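To: Members, Regional List for Public Signage and Wayfinding
From: Xóchitl Beltrán, Standards Secretary
Subject: Re: Hand symbols in the September draft

Dear members,

I am replying to the list so that everyone who received the original question also receives the answer. The relevant part of the earlier message is quoted first.

> The September draft asks us to replace the written word "Stop" with a raised hand on all interior doors that open onto service corridors. Our building at Talpur has a large number of visitors who do not read English, so we support the change in general. Our difficulty is with the drawing itself. The draft says only that the hand should be "open and upright." Our sign supplier, Undix, has sent two proofs. One has the fingers spread and the other has them pressed together. Our front desk staff read the first as a greeting. They read the second as "stop," but said it looked like a glove. Which of the two does the draft intend? May we also keep the written word under the symbol during the change?
>
> We would also be grateful to know whether the symbol must face the person approaching, or whether a side view is allowed. The side view is easier to fit on the narrow plates beside our older doors.

The draft intends the second proof, with the fingers together. The wording of section 3 is not clear enough, and it will be corrected before the final text is issued. The phrase "open and upright" was carried over from the previous edition, where it stood next to a drawing. The drawing was removed during editing and the phrase was left behind. I regret the trouble this has caused members who have already ordered proofs.

The question of spread or closed fingers has come up before. In the earlier edition the choice was left to each building, and the result was uneven. A visitor walking from the Mindier annex to the main hall would pass a spread hand on one door and a closed hand on the next, both with the same meaning. Several members reported that visitors treated the spread hand as a sign of welcome, or as a notice that a door opened by itself. The closed hand was seldom misread. Where it was misread, the cause was most often its size or the height at which the plate was fixed. 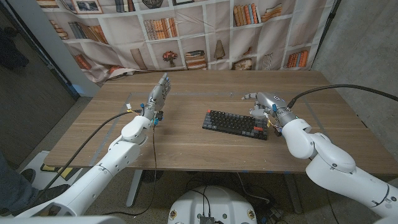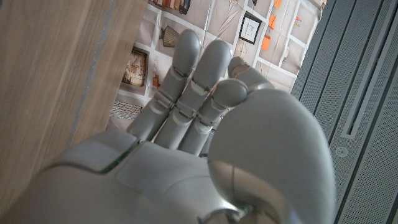
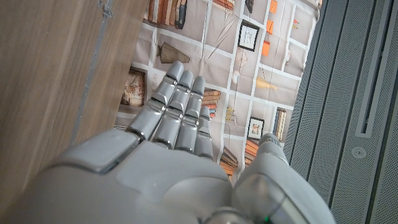 On the matter of direction, the symbol should face the person approaching. A side view is not allowed under the draft for interior doors. It loses the outline of the separate fingers, and at a distance it can be taken for an arrow or a handle. Members with narrow plates should use the smaller version of the front view. If the smaller version does not fit, the plate should be moved to the door itself, at the same height as the others on that corridor.

The written word may be kept. The draft does not require its removal at once, and the working group has no wish to see good plates thrown away. Please note the following points, which will appear in the final text:

- The word, where used, goes below the symbol and never across it.
- The word should be set in capital and small letters ("Stop"), not in capitals alone.
- A second language may be added below the first. It should be the same size.
- No other wording should share the plate. Opening hours, telephone numbers and department names belong on a separate plate.

I would draw particular attention to the last point. Of the comments received on the draft, the greatest share concerned plates with too much on them. One member sent us the text of a door plate from the Nivau site that carried a stop symbol, a fire notice, a room number, a request to close the door quietly and the name of a department that had moved out. Visitors could not be blamed for walking past it.

With regard to color, the draft remains as circulated. The hand is to be light on a dark ground. Members may choose the dark color to match their building, provided that it is the same throughout the building and is not used for directional signs. We have been asked whether a dark hand on a light ground would be acceptable for doors in dim corridors. It would not. If the corridor is too dim for the plate to be read, the lighting should be corrected first.

There is a related matter that was not raised in the message but which affects the same doors. The draft separates "stop" from "do not touch." Both use a hand, and some suppliers sell them as one product. They are different instructions. "Stop" applies to a person who is walking. "Do not touch" applies to a surface or an object, and its hand carries a diagonal bar. A plate with a barred hand should not be fixed to a door unless the door surface itself must not be touched, and I ask members to check for this when they next walk their corridors. At the last review, the barred hand was found on ordinary service doors in 9 buildings.

For members placing orders, the following may be of use. Undix has confirmed that it will exchange proofs free of charge where the plates have not yet been cut. Orders of 500 plates or more will need to be placed separately by each building, as the shared purchasing arrangement does not cover them. Please do not send orders to this list or to me. I can answer questions on the wording of the draft, but I have no part in purchasing and cannot pass messages on.

The corrected section 3 will be sent to this list as a separate message, with the drawing restored. Members who wish to comment on it should reply to that message, quoting the number of the paragraph they have in mind. Comments on other sections are closed, except for the table of mounting heights. Two rows in that table were printed in the wrong order, and the correct order is as follows: plates beside doors first, then plates on doors. The heights themselves are right.

Members at Talpur may proceed with the closed hand, front view, with the written word below it. Please keep the proof with the spread fingers on file until the final text is issued, as the supplier may ask for it back.

Yours sincerely,

Xóchitl Beltrán
Standards Secretary

---

*To leave this list, send a blank message to the list address with the word "remove" in the subject line. Replies to this message go to all members.*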